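FOOD SCIENCE 100: STORAGE AND SPOILAGE
Handout 4: Humidity and fresh produce
Instructor: Zoia Maksymiv

Read this before the October lab. Bring your own copy, as we will mark it up in class.

Fruits and vegetables are still alive after harvest. They take in oxygen, give off carbon dioxide and heat, and lose water through their skins. Cold slows all of this down. Humidity mostly affects the water loss. 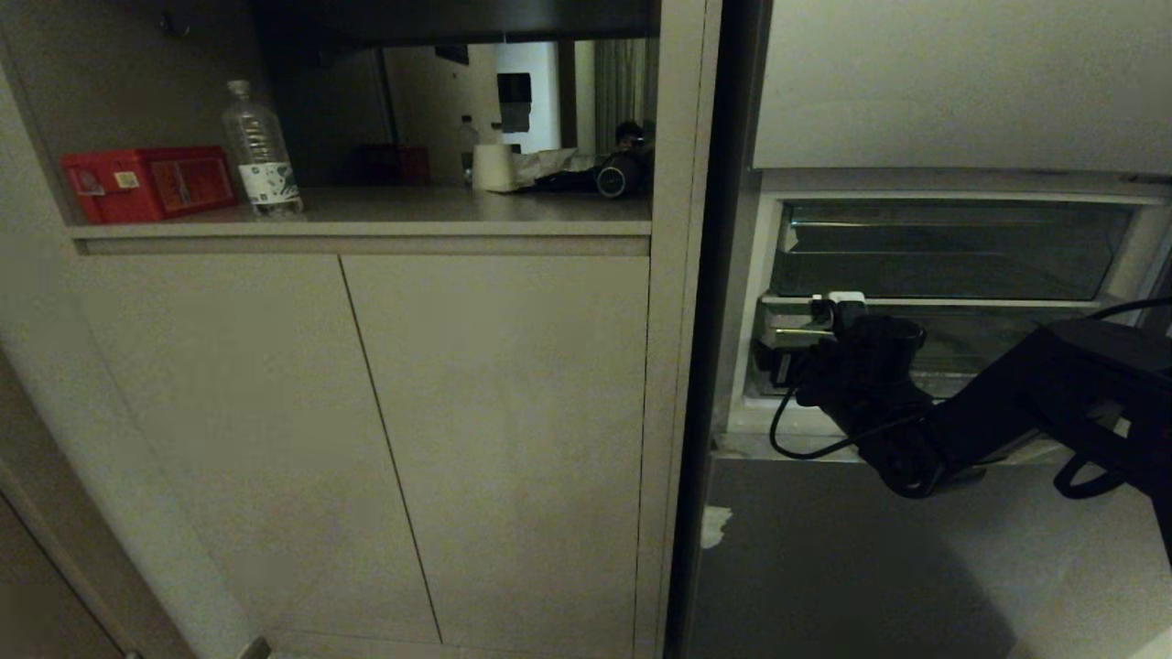
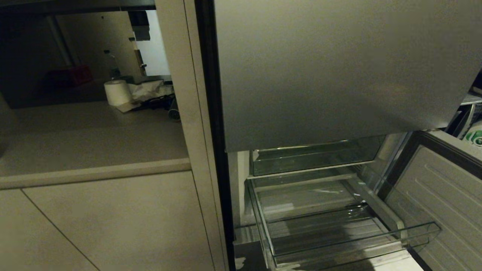 Why does lettuce wilt in a cold refrigerator?
Cold air holds little water vapor, and the cooling coil takes out more of it as frost or drip. The leaves are nearly all water, so vapor moves from the leaf into the drier air until the cells lose their firmness. A closed drawer slows this by trapping the vapor near the leaves.

Terms to know

Respiration: the breakdown of stored sugars by living tissue. Broccoli, peas and asparagus respire fast and keep poorly. Onions and potatoes respire slowly.

Transpiration: loss of water vapor from the plant. Leafy greens have a lot of surface for their weight and lose water quickly.

Ethylene: a gas given off by many ripening fruits. Apples, pears and ripe bananas give off a good deal of it. Broccoli and leafy greens turn yellow when exposed to it.

Chilling injury: damage from cold above the freezing point. Cucumbers get pitted skin, and tomatoes lose flavor and turn mealy.

Sorting by need

High humidity: lettuce, spinach, herbs, carrots with the tops cut off.
Lower humidity, with some air movement: apples, pears, ripe stone fruit.
Outside the refrigerator: potatoes, dry onions, winter squash. Keep potatoes in the dark — light turns them green and raises their solanine content.

Free water on the surface is a separate matter. It helps mold and soft rot bacteria spread, so dry washed greens well before storing them.

For the lab

Each pair will weigh two bunches of spinach, one left open on a shelf and one in a closed bag, and weigh them again at the next meeting. Report loss as a percent of starting weight. Use the Taheri worksheet and write your bench number at the top.

Reading: Kutby, chapter on postharvest losses. Skip the section on controlled atmosphere storage for now.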